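Speaker Notes: Household Chores and the Present State of Machines

Session 2, afternoon program, Sutherland Hall
Speaker: Ilham Filali, Vosstead Institute for Applied Automation

Opening

Thank the hosts at Prerkholm. Mention that the full paper will be posted in October and that questions are welcome during the talk.

State the question at the start: can a machine do ordinary chores in an ordinary home? The answer the Institute gives today is a qualified one. Single motions are in fair shape. Whole chores are not, and the audience should hear that before any results are shown.

Slide 3. Why the kitchen sink

Explain the choice of task. Dish work takes place in a small area and uses objects everyone in the room has handled. It also brings together most of what is hard about housework: shiny surfaces, curved rims, and items resting on one another at odd angles. 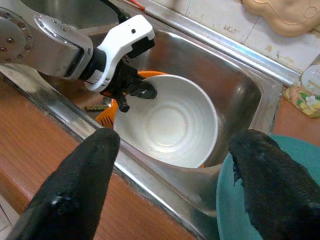

Our colleagues on the shop-floor side sometimes ask why a bowl should be harder than a machined part. Answer this directly. On a production line, the part arrives in a known position, in a fixture built for it. In a home there is no fixture. A person reaching for a dish corrects the grip many times without noticing. The machine must be given, or must learn, every one of those corrections.

Pause here for questions from the manufacturing group.

Slide 4. What was measured

The Jidstead trials covered 1,000 attempts at single handling tasks: pick up one item, move it, set it down. Of these, 509 were completed with no help from the operator. Read the figure slowly. It will be quoted, and it should be quoted correctly. It refers to single tasks and says nothing about a full load of dishes.

If asked about speed: a practiced adult was about 50 seconds faster on the longest task in the set. Do not offer an average, as the task lengths differ too much for one to be useful.

Slide 5. Two arms

Most dish work is done with both hands. One hand steadies while the other lifts, or each deals with its own item. Two arms therefore seem the natural arrangement, and the Institute supports it, but the cost should be made plain. Each arm takes up space the other may need, and above a standard sink there is little space to share.
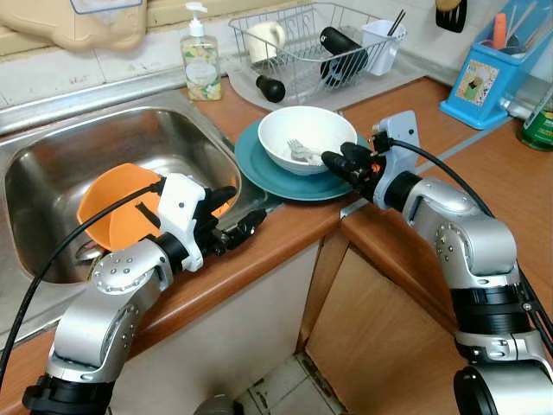

Planning for both arms together remains the largest open item in our work. The present method treats one arm as the leader and lets the second wait when their paths come close. It is safe and it is slow. Members of the audience from Prerkholm have argued for a shared plan, and their view should be acknowledged fairly.

Slide 6. Advice to buyers

Housing providers have asked whether they should set money aside for kitchen machines. Our advice is to wait. Shop-floor managers with sorting or tray-loading work may reasonably begin a trial now, provided that a trained operator is present throughout.

Do not give a year for home use. If pressed, refer to the section on open problems in the paper.

Closing

Return to slide 4 and leave it on the screen during questions. Printed copies of the task list are on the table by the door. The room must be cleared by 4:30 p.m.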